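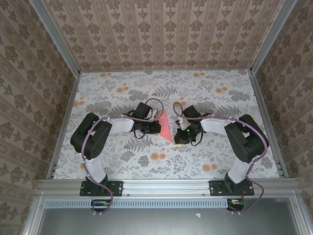

Grullska 亜麻の大判クロス(ティータオル) 生成り・赤ライン

うちの店でいちばん長く置いている布です。開店のときに仕入れて、途中で一度だけ切らして、常連さんに叱られて、それからずっと棚の同じ場所にあります。

台ふきん、皿ふき、パンの発酵にかける布、野菜の水切り。私はぜんぶこれでやっています(さすがに用途ごとに分けてはいますよ!)。リネンのクロスなんてどれも同じでしょう、と言われることもあるんですけど、使い込んだものを触ってもらうと、だいたい黙って二枚目を手に取られます。

織っているのはギリシャ北部の小さな工房、Sarantis。染めも縫製も同じ建物の中でやっていて、機械が古いせいで織り目がときどき揺れます。細い節がぽこっと出ているところもあります。気になる方は気になると思うので先に書いておきますね。不良ではないので、節を理由にした交換はお受けしていません。穴や縫いほつれはもちろん交換します。

生地のこと

糸はわりと太めです。薄くてさらっとしたリネンを想像していると、届いたときに「あれ、ごわごわしてる」と思われるかもしれません。新品はたしかに硬いです。糊が残っているので、最初の一回は水をはじくような感じすらします。お湯で洗って、干して、また洗って。三回目くらいから急にくたっとして、水を吸うようになります。この変わり方が私は好きで、新しいのをおろすたびにちょっとうれしい。

赤いラインは端に三本。先染めの糸なので、色は徐々に落ち着いていきます。新品のときのぱきっとした赤が好きな方は、日陰干しにしてください。うちのは日なたに干しっぱなしなので、いまは煉瓦みたいな色です。これはこれで気に入っています。

サイズのこと

大判といっても食器用の布としては、という話で、テーブルクロスにはなりません。ワイングラスを両側から包んで拭ける大きさ、と言えば伝わるでしょうか。私はふだん半分に折って使っていて、片側が湿ってきたら裏返します。大皿も土鍋もいけます。

以前は「もう少し小さいのはないですか」と聞かれることが多かったので、工房に頼んで小さい版も作ってもらいました。そちらの名前はNarnaといいます。糸も織りも同じで、ラインは赤ではなく紺。お弁当を包むならNarnaのほうがいいです。大きいほうで包むと結び目がごろんと大きくなって、かばんの中で邪魔なんですよね。

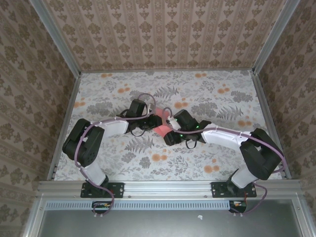 文・Vokisell店主 エヴァンシア・カロゲロプロス(Evanthia Kalogeropoulos)
2024年3月9日(土)更新

洗い方

むずかしいことはひとつもないです。洗濯機でほかのものと一緒に洗って大丈夫。ただ、おろしたてのときだけは単独で洗ってください。細かい毛羽が出て、黒いTシャツにつくと泣きます(泣きました)。

柔軟剤は使わないでください。吸わなくなります。漂白は酸素系なら平気で、塩素系は赤がまだらに抜けるのでやめておいたほうがいいです。コーヒーの染みは酸素系と熱めのお湯でたいてい薄くなります。カレーは、私の経験だと完全には消えません。カレーの日は別の布を使うか、あきらめるか。

乾燥機にかけると縮みます。縦方向に目に見えて縮むので、サイズをあてにして使う方は干してください。脱水が終わったら四隅を持ってばさばさっと振って、ラインのところを手で引っ張って整えて、あとは掛けておくだけ。アイロンはかけたことがありません。お客さまに出すお茶のときだけは、湿っているうちに畳んで上に重い本を置いておきます。けっこうそれらしくなりますよ。

吊るし紐について

角に綿の紐がついています。以前の版は紐が短くて、太いフックにかからないというお声をいただいていました。工房のアンティゴニ・ラプティス(Antigoni Raptis)さんに電話で相談したら、「うちの台所のフックが細いから気づかなかった」と笑って、次の分から長くしてくれました。いま届くのは長いほうです。お手持ちの短いタイプの紐を付け替えたい方は、ご注文のときに備考欄に書いてくだされば、紐だけ同封します。お代はいりません。

よくいただくご質問

赤ちゃんのガーゼがわりに使えるか、というお問い合わせがときどきあります。新品は肌には硬いと思います。くたくたになるまで使ったものなら私は顔も拭きますけれど、お子さん用には別のものをおすすめします。

匂いについて。届いたときに干し草のような匂いがすることがあります。亜麻の匂いなので、一度洗えば気にならなくなるはずです。私は好きで、箱を開けるたびに嗅いでいます。

パン生地にかけて使うときは、打ち粉をたっぷり。水分の多い生地だと織り目に入りこんで、あとではがすのに苦労します。乾かしてから爪でこそげるのがいちばん早いです。濡れたまま洗うと糊になります!

ギフト包装は承っています。紙で巻いて麻ひもを掛けるだけの簡単なものです。箱はありません。二枚組にする方が多くて、生成りの大きいほうとNarnaを重ねると、赤と紺が端からのぞいてかわいいです。

在庫と発送

商品番号は2119です。お電話でのご注文のときは、この番号を言っていただけると助かります。似た名前の布がほかにもあって、私がときどき取り違えるので。

今回の入荷は160枚で、お一人さま21枚まで。お店で使われる方がまとめて買ってくださることがあるので、この数にしています。それより多く必要な場合は、次の入荷が5月の予定ですから、先にご相談ください。工房に枚数を増やしてもらえるか聞いてみます。

発送はご注文から3日以内。薄いものなので、少ない枚数ならポストに入る封筒でお送りします。日時の指定ができないかわりに送料が安いです。受け取りの時間を決めたい方は宅配便を選んでください。

色は画面だと少し白っぽく見えるかもしれません。実物の生成りはもうちょっと麦わら寄りの色です。心配な方には端切れをお送りしていますので、お問い合わせフォームに「端切れ希望」と書いて送ってくださいね。赤いラインの入っている部分を選んで切ります。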